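Part-time glove people wanted (table work, seated, sober)
Kundwood Lab, Manipulation Group

We are looking for participants to help us compare two controllers for two-handed teleoperation. The short version: you sit at a table, wear gloves with tracking hardware strapped to them, and handle small objects that were never designed to be interesting. Later, a pair of robot grippers tries to do the same thing, and we find out which controller was to blame.

The controllers are called Lai and Prostodo. Lai is the older one, smooth and a little slow. Prostodo is fast and holds strong views about where your thumb is. Each has its supporters in the group, and lunch has suffered. We would like some numbers from people who have no stake in the matter, so if you already have a favorite, please keep it to yourself until the exit interview.

What you would do

Each participant comes in for 13 sessions. A session runs 60 minutes, counting the time it takes to get strapped in. You will work through a set of tabletop tasks: picking flat pieces off a pile, turning them over, passing them from hand to hand, opening and closing a drawstring bag, putting things in it and taking them out again. The bag is harder than it sounds. The number cutouts are harder than they sound too, mainly when one of them is lying on top of another and you have to get a fingertip under the edge with a padded glove on.

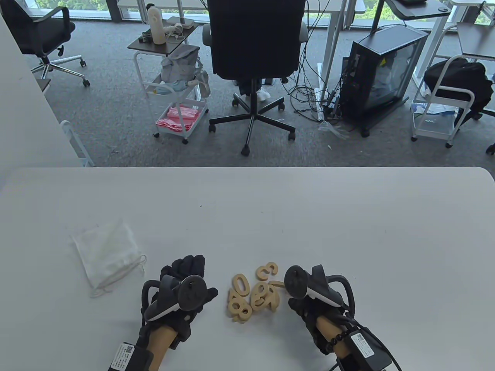

Mwanahawa Mugo would like applicants to know that the wooden eight is a menace, that the first three sessions feel like buttering toast in ski gloves, and that somewhere in the fourth your hands stop arguing with you. She also asks us to mention that the chair is fine. She has done the full set with both controllers and declines to say which one she preferred, on the grounds that she has to eat lunch here.

Who we want

You should be 18 or older, with full use of both hands and normal or corrected vision. We need left-handers badly. Our pilot data is so right-handed that Prostodo now treats the left hand as a rumor.

No robotics background is required. Experience with knitting, model building, dentistry, card tricks or getting small children into mittens is welcome and will be believed without paperwork. Gamers are welcome as well, with the warning that there is no score, no music and nothing to unlock.

Please don't apply if adhesive straps or snug cuffs bother your skin, or if you can't sit with your arms forward for stretches of ten minutes. Breaks are scheduled and you can take extra ones whenever you like. Small jewelry may stay on if it doesn't get in the way of the straps.

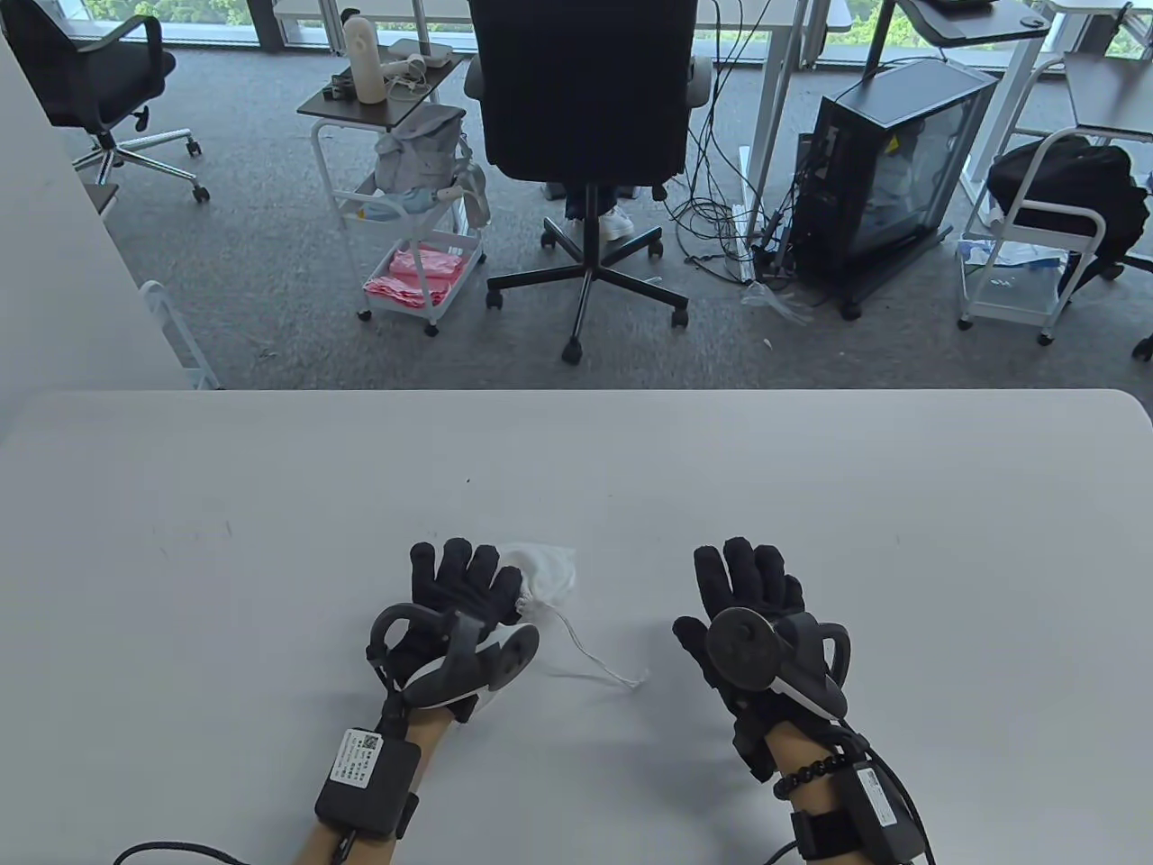
Page last changed: 21/07/2018

What you get

We pay 24 dollars per session, at the end of each session, including any session in which the equipment sulks and you do nothing but sit there. Participants who finish the full set get a bonus of 60 dollars. Coffee is free. Opinions of the coffee are also free and are not recorded.

We record hand position, the view from the head camera, and the time taken on each task. The camera looks at the table, so expect your hands and forearms to be in the recordings. Sound is not recorded, which you may find a comfort around the second hour with the drawstring. You can withdraw at any point and keep what you have earned so far.

Places and timing

There are 26 places, split evenly between the two controllers. You will be assigned to one or the other by draw, and you can't swap. Sessions are booked on weekdays, in the morning or the late afternoon, and we try to keep people in the same slot throughout. The study closes in January, by which time the grippers, supplied by Zullance, should have had their turn at everything you did.

How to apply

Write to Mwanahawa Mugo at the Kundwood front desk, or leave a note there. Tell us which hand you write with, which mornings or afternoons you can manage, your glove size if you know it, and one fiddly thing you do well. Two or three lines is plenty. We will invite you for a short fitting, where you try on both pairs of gloves and read the consent form at your own speed.

Applicants who wrote to us during the pilot and didn't hear back should write again. The inbox was being sorted by a script, and the script has been spoken to.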